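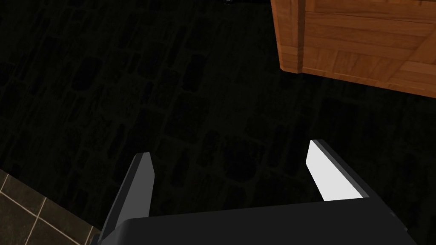
Welcome back, everybody, and thank you for bearing with the cold room last Wednesday. This week we leave color behind for a while and talk about value, meaning how light or dark a thing is once you stop caring what color it is. Value does most of the heavy lifting in a drawing, and it is where most beginners are too timid (I certainly was!). Dark on dark is the hardest case of all. A charcoal-black block over a dark floor has very little to tell you where it stops, and what saves it is the faint lighter band along the far edge where the surface curves away. Squint at it and that thin gray band is nearly the last thing left. When you draw something like this, put the band in early and keep it soft, and let the darker end sink into shadow without an outline.

The value scale

Please make your scale before you start the exercises, even if you made one in another class. Ours has 8 steps, from bare paper to the darkest mark your pencil will give you. Draw the boxes in a row, touching, and fill the two ends first. The middle ones take patience - expect to go back and forth, darkening one box and then finding that its neighbor now looks wrong. I like the Sisum paper for this because it has a little tooth, but whatever sketch pad you already own will be fine.
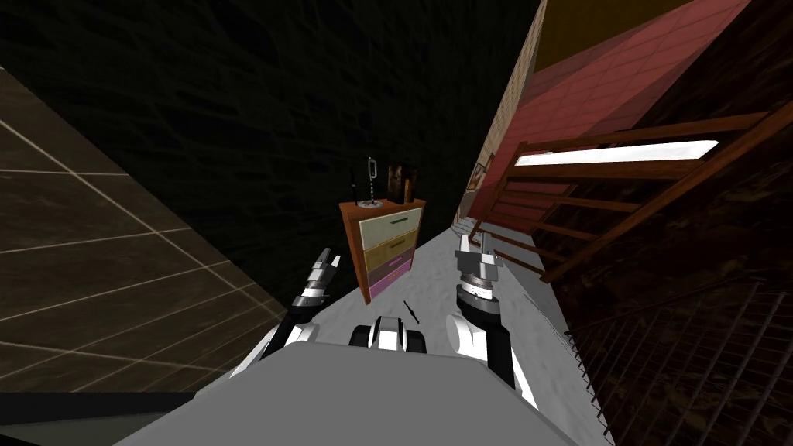
Fig. 2. Black and white bands against a pale floor.

Contrast and the wandering eye

Our eyes go to the place where the lightest light meets the darkest dark, and they go there whether we want them to or not. So decide early where you would like people to look, and save your strongest contrast for that spot. Everything else can live in the middle of the scale. If you have been out to the Plarnville overlook on a hazy morning you already know how this feels: the near fence posts are crisp and dark, and the hills behind them get paler and closer together in value

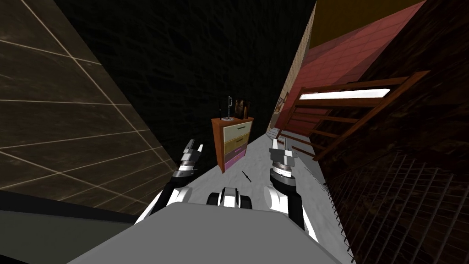

until the farthest ridge is hardly darker than the sky. Painters have leaned on that for a very long time, and you can borrow it for a still life on a kitchen table just as well.

For next time

Do 2 small studies of the same object, one in strong side light and one in flat light from a window. Use only four steps of your scale in each. Bring both, finished or not, along with your Dogar eraser.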